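What 546 Obituaries Taught Me About How We Write Lives

Student project report, Local History Seminar
Nov 26, 2019

Print this page | E-mail this page

I picked obituaries because I thought they'd be easy. They're short, they're public, and my grandmother in Marikar has been cutting them out of the paper and keeping them in shoeboxes for longer than I've been alive. So in September I drove over, loaded two of those shoeboxes into my trunk, and told my project partner, Pui-shan Yau, that we had our topic. She was less thrilled than I was (she had wanted to do gravestones), but she came around once she started reading.

Our question was pretty simple. When a family or a funeral home sits down to sum up a person, what goes in first, what gets left for the end, and what never makes it in at all? We had 546 clippings, all from Marikar and the next town over, Jultach. We typed every one into a spreadsheet. I do not recommend typing on newsprint nights right before midterms – the old paper sheds this gray dust that gets into your keyboard – but it did mean that both of us read every word.

The first thing I noticed was how steady the opening is. Name, age, town, date, and then parents, almost always in that order. I assumed this was a rule somebody enforced. Our instructor, Hưng Hứa, told us to ask the funeral home in Jultach, so I called, and the woman there was so nice about it! She said they hand the family a form, the family fills it in, and whoever is at the desk turns it into sentences. The order of the paragraph is the order of the form. I felt a little silly for having a whole theory ready.

Work comes next, at least for the men. The Skodier mill shows up in 92 of our clippings, more than any church or school. Often it's just "retired from Skodier," like everyone reading would know which department and which shift, and I guess they did. Fullska, the dairy, gets more detail for some reason. People drove a Fullska route, or ran the bottling line, and one man "never once missed a morning in the big snow," and I'd love to know which big snow that was. 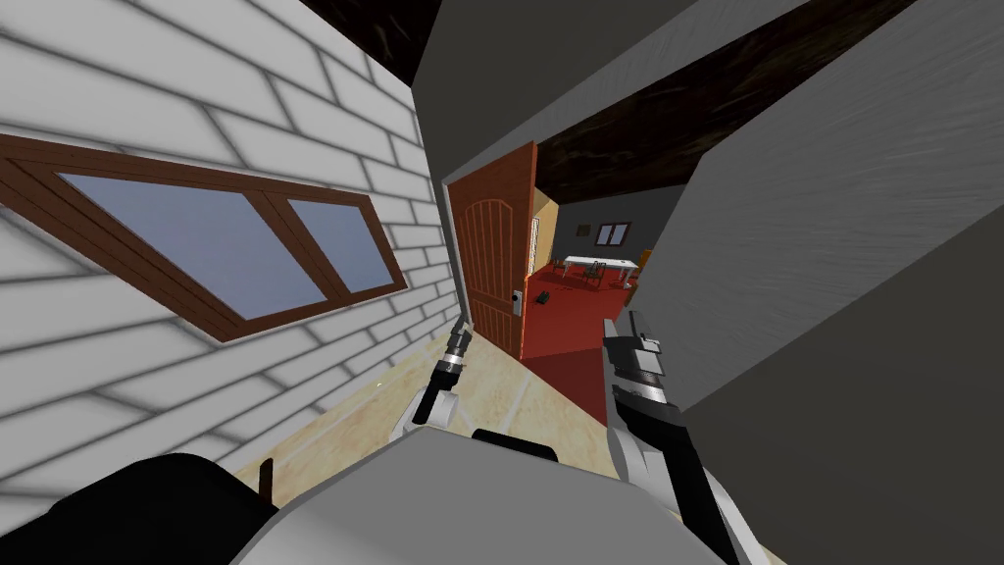
Women's jobs were harder. Pui-shan took this part and she was a lot more patient than I would have been. In the older clippings a woman who had worked for decades might get half a sentence, and we only caught it when her husband's obituary, in the other shoebox, mentioned that they'd met at the mill. She started matching couples by last name and address, and I kept finding her sticky notes all over my half of the spreadsheet. Later clippings are better about this, but we can't say exactly when it changes, because my grandmother wrote the date on some of them and not on others.

Hobbies were my favorite part. Fishing, quilting, card games, a truly surprising amount of bowling. I learned that "he never met a stranger" is a thing people say over and over, and so is "her door was always open." I used to roll my eyes at those. Then my great-uncle's turned up in the second box with the same line in it, and in his case it was just true, he'd talk to anybody in the checkout line until the ice cream melted.

Some problems with the project, which I should own up to. Grandma cut out people she knew, or knew of, so this is her sample and her version of the county. There are hardly any children in there, and I think she couldn't stand to cut those out. We also changed our minds about what counts as a "hobby" after typing in the first 300 (is church choir a hobby?) and had to go back and redo the column. If I did it over I'd settle that on day one, with both of us in the same room.

We're giving the spreadsheet to the Marikar library, with the addresses taken out. The clippings went back in their shoeboxes and back to my grandmother, who wanted to know if we'd kept them in order. We mostly had. She's already got a new stack on the kitchen counter waiting for a box.

Print this page | E-mail this page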